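Reusing pipette tip boxes in a school lab?

Storden
We go through 40 boxes of tips a term and throw the empty racks out. Can I refill them with loose bulk tips and autoclave them again? Ours have the green racks. 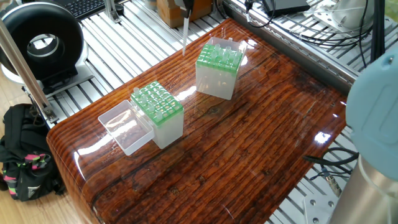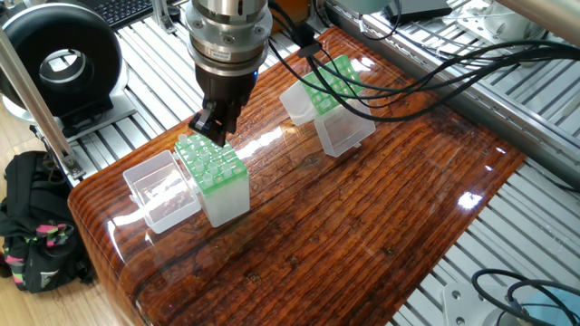
Willems
Yes, if the box is polypropylene. Look for PP or a 5 on the base. Leave the lid slightly open in the autoclave - a sealed one can warp. I get 3 cycles out of the cheap ones, then the lids stop fitting.

Feltasis
Check the tip size before you buy bulk. 200 microliter tips from another maker may sit too low in the rack. For work that doesn't need sterile tips I just refill and skip the autoclave.

Clostov
Same here, no problems.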